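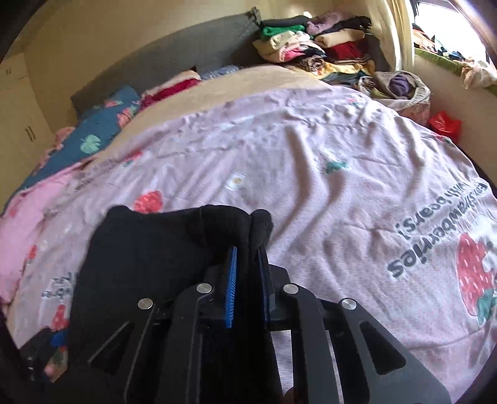

Two Pads, One Hand-Held Gripper: What We Learned on Black Laundry

Speaker notes, Brenda Figueroa
Monday, September 7, 2020
25 minutes plus questions. Remote talk, so leave gaps after each section for people to unmute.

Opening

Say who I am and who did the work. Dwayne Crenshaw and I did the collecting. Liv Rønning did the labeling. Tormod Isaksson ran the arm tests.

The question we had was small. We already own hand-held grippers with the same linkage as the ones on our arms. We wanted to know which fingertip pad to buy for cloth before we ordered for the whole lab. The two candidates were the blue textured pad from Puvix and the smooth gray pad from Clestix.

Don't go into the history of the lab here. I did that last time and lost four minutes.

Setup

Everything by hand was done with the Prosix hand-held unit. Same jaws and linkage throughout, and we changed only the pads. The camera sits on the gripper and sees both pads and whatever is past them. Most of this audience has used one, so keep it short.

We worked in bedrooms as well as the lab. In the lab the table is flat and the cloth is fresh out of a bin. On a real bed you get a blanket that wrinkles when you push on it, and the jaws tend to take hold of the blanket along with the garment. That was the failure we cared about most.

Numbers: 2,308 grasps kept after cleaning. 156 thrown out, mostly for a pad mounted crooked or a recording that started late. We replaced pads every 400 grasps whether they looked worn or not.

If someone asks about randomizing the order: we switched pads between sessions, never inside one. A pad change means two screws per side and then a check that the pads still meet squarely. Dwayne got fast at it. I did not.

Pinching a fold

This is the basic grasp. Jaws open, pads nearly upright, press down lightly, close. If it goes well, the cloth comes up between the pads in a narrow fold and you can lift.

Points to make:

The texture helps on fleece and sweatshirt cloth. With the Puvix pad, one light press was usually enough to start a fold. With the Clestix pad we often had to press harder, and pressing harder is what brings the blanket in.

On thin T-shirt cloth we saw no difference I would defend. Liv looked at these twice and came to the same answer.

On bunched cloth near a seam, both pads did well. A puckered seam gives you something to close on.

A person holding the gripper feels when the blanket is in the jaws and backs off without thinking about it. The arm does not. So the hand-held results are kinder to both pads than the arm results. Say this clearly, as it was the first thing Gunvor Granström asked when she read the draft.

Black cloth and the camera

Slow down for this part. It was not in the plan and it ended up taking the most time.

A black garment under a black gripper is hard to label. Liv had to mark the frame where cloth is first held, and on black cloth the edge of the fold disappears into the finger frames. The colored pad helped here. Blue shows up against black, so you can see where the pad face stops and the cloth begins. The gray pad was harder to read in low light.

The two pads in one pair do not always look alike on camera. The one facing the lens shows its blue face and its texture. The other is seen from the side and comes out dark. Our first labeling tool looked for two blue regions and failed on a lot of good footage. Liv changed it to look for one region and work out the other from the linkage.

A bright window is the other problem. The exposure settles for the room, the window side washes out, and detail goes first on the far side of the bed. We tried fixed exposure and got a black garment with no wrinkles in it at all, so we went back to auto.

Hem and sleeves

For folding, the layout matters more than the pad. Lay the sweatshirt out with the body flat and the sleeves out to the sides, then bring the gripper in over the bottom hem.

The hem is thicker than the rest, so it is the best place to start. Set one pad tip down on the cloth first and bring the other in to meet it. Closing both sides at once from above tended to push the hem away from us. This was true with both pads - the smooth one was just worse.

Mention that prints and labels are useful. White lettering near the collar or an orange cuff gives the tracker something to hold on to when the rest is plain black. We did not pick clothes for this, but we would now. 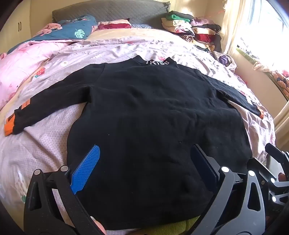
On the arm

Tormod's part. He put both sets of pads on the Öberg arm and repeated the hem grasp on a table and on a mattress with a blanket.

On the table, the two pads were close. On the mattress, the textured pad was better, for the same reason as by hand: it needs less push. He set the arm to stop at a light contact and the Clestix pads often closed on nothing at that setting. When he raised the limit, they started taking the blanket too.

He also found play in the wrist mount that made the right finger touch first. Fixing that helped both pads more than any setting we changed. If there is time, let him tell it. If he is not on the call, one sentence.

What I would not claim

We tested one size of pad on one linkage. Nothing here says how either pad does on plates, bags, or boxes.

The textured pad picks up lint. We brushed the pads between sessions and did not measure what happens if you don't.

We did not test wet laundry. Someone always asks.

Decision

We ordered the Puvix pads for all the hand-held units and for the arm. The Clestix pads stay in the drawer for the bottle work, where people already like them.

Next round starts in February, with towels and bedding. Dwayne has the sign-up sheet for anyone who can lend a room and a pile of clothes for an afternoon. Put his address in the chat, then take questions.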